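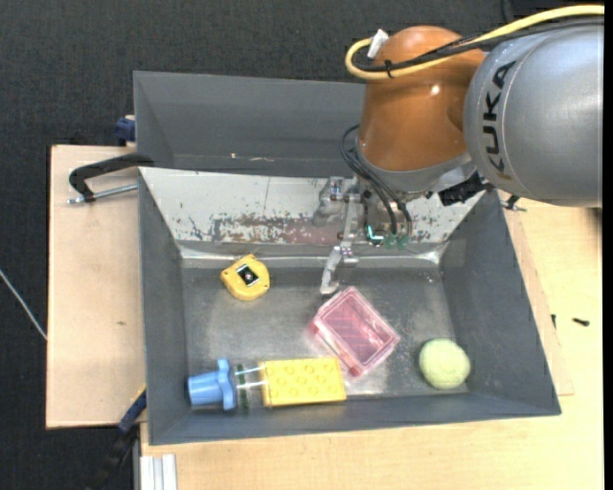
Bin cell: gripper stops short on pick, intermittent
Posted May 24, 2021 by Kgomotso Engelbrecht

Status: closed, one item carried over
Affects: shared workshop cell, KUKA arm, two-finger gripper, Ristano pick script
Reported by: Thulani Mabuza

Symptom

On pick, the arm reaches the commanded height over the main bin and the script reports "contact" before the fingers are at the object. Fingers close on air. The arm retracts, reports an empty grip and moves to the next target. No fault on the controller.

It started in April after the bins were moved and reclamped. At first it was rare. In the last logged session, 20 picks out of 656 ended this way.

What was ruled out

1. Air supply. Regulator holds pressure through a full cycle. Pulled both hoses at the gripper, trimmed the ends, reseated them in the green fittings. Soap test clean. No change.

2. Finger pivot. Checked for play by hand with air off. Slight, same on both fingers. Cleaned and regreased. No change.

3. Bin position. Retaught the four corners. The main bin had shifted toward the wooden board by a small amount. Corrected the frame and tightened the clamps. Misses continued, so the offset was real but it was a separate problem.

4. Object type. Sorted the misses by target. The tape measure, the ball and the pink box all appear. The brick assembly appears slightly more often, but it also gets picked more often because the planner likes its long side.

5. Script version. Rolled Ristano back to the April build. Same behavior.

Cause

Sorted by wrist angle, the pattern was plain. Nearly every miss was logged with the last axis turned far to one side. At that angle the cable bundle along the arm runs out of slack and pulls on the wrist. The force estimate picks up the pull as contact. Threshold in the script was 3000 (raw counts, unfiltered), and with the bundle tight the baseline was already close to it before the tool moved down.

Confirmed by holding the wrist at the bad angle in free air and logging for a minute. Contact triggered twice with nothing near the fingers.

Fix

- Cut the old cable tie, fed more length toward the wrist, retied with the loop left larger.
- Checked clearance of the loop through the full wrist range at low speed, hand on the stop.
- Limited the last axis in the planner so it flips the grasp before reaching the tight region.
- Force baseline is now zeroed at the hover pose on every pick. Before this it was zeroed once at startup.
- Threshold left at 3000.

Result: 635 picks, no early contact. Two ordinary misses on the ball, both rolled, both logged correctly as misses.

Carried over

The thin hoses still bow out to the side of the gripper. They have not caught on a bin wall so far. Lungile Mofokeng is printing a guide. New ticket when it is fitted.

Please do not retie the bundle without rerunning the wrist check.

Comments (4)

Vilhjálmur Snorradóttir
Did you try a low-pass on the force signal first? We had something similar on the Guvley arm and filtering hid it for months.

Kgomotso Engelbrecht
Tried it for one session. Fewer misses, later contact detection, and it pressed harder on the box than I liked. Took it out.

Ansel Sorensen
Zeroing at hover costs time on each pick. Is it noticeable?

Thulani Mabuza
Not to me. The vision step is slower anyway. The axis limit is the part I notice, it takes the long way around for anything by the right wall.

Recent tickets

Second bin not detected after lights are dimmed
Brornside clamp handle works loose on long runs
Ra vision node: depth holes on transparent plastic
Ristano: log folder fills the disk
Hose guide for two-finger gripper (draft)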